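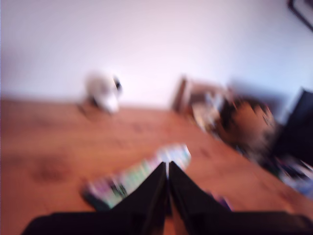

Home | News | Services | Your Council | Contact

Changes to the hire of community rooms from March
Tuesday, September 30, 2025
By the Community Services Office

Urumdale District Council has agreed new arrangements for the hire of its community rooms in Drarkow, Vilavell and Wolde. The arrangements will take effect in March and will apply to all bookings from that date, including regular bookings already held by clubs, societies and faith groups. Hirers with a current agreement will receive a letter setting out how the changes affect them.

The present system has been in place for many years and differs from one building to the next. In Drarkow, bookings are taken by telephone and entered in a paper diary. In Vilavell, hirers must call at the library desk during opening hours. The Wolde rooms have been managed under a separate agreement with the former parish trust, which came to an end this summer. Residents told the Council during the spring consultation that they found it hard to learn which rooms were free and what they would be charged. The Council received 300 written replies, and is grateful to all those who took part.

A single booking form will be used for all 3 sites. It may be completed online or on paper, and paper copies will be kept at each building and at the main Council offices. Requests will be answered within 3 working days. Where a room is not free at the time requested, the booking team will offer the nearest suitable time or a room at another site, and the hirer will be under no obligation to accept.

Charges will be set by the hour. There will be one rate for local groups and a higher rate for businesses and for hirers based outside the district. Private parties held by residents will be charged at the local rate. The full table of charges will be published before the end of the year, once it has been approved by the full Council. A deposit will be asked for in the case of evening events with music, and will be returned after the room has been inspected.

A number of hirers asked about storage. Cupboards at Drarkow and Vilavell will continue to be available to regular groups, but each group will be asked to sign for its cupboard and to provide a list of what is kept there. Flammable goods, gas bottles and food may not be stored. Items left in the rooms outside a booking will be held at the site office for one month - after that they may be disposed of. There is at present no storage at Wolde. The Council will look at this again when the works to the rear corridor have been completed.

Hirers are also reminded of the rules on setting up and clearing away. The time booked must include both. Tables and chairs should be returned to the positions shown on the plan inside each door, floors should be swept and kitchens left clean. Tape, pins and adhesive pads must not be used on painted walls. Hot dishes should not be placed directly on wooden surfaces, and mats for this purpose can be found in the kitchen drawers. The cost of putting right any damage will be charged to the hirer.

Rooms may be used only up to the number of people stated on the fire notice. Hirers are responsible for keeping exits clear and for making sure that everyone present knows where to gather if the alarm sounds. A short checklist will be supplied with each confirmed booking.

The Council has set aside a fund to help new groups in their first year. Grants of up to 1,000 pounds will be available towards hire charges and basic equipment. Applications will be considered from groups which are open to the public, have a written set of rules and hold a bank account in the name of the group. Groups which have not yet opened an account may still apply, but payment will not be made until one is in place. Guidance notes will be available from the Community Services Office and from the libraries in Vilavell and Drarkow.

Regular hirers who wish to keep their present day and time should return the renewal slip enclosed with their letter. Slips received after the closing date will be treated as new requests and dealt with in the order in which they arrive. Any group which has changed its contact details should inform the office in writing without delay - letters will be sent to the address held on file.

Questions about the new arrangements may be put to the booking team at the main Council offices during normal working hours. Large print copies of this notice can be supplied on request.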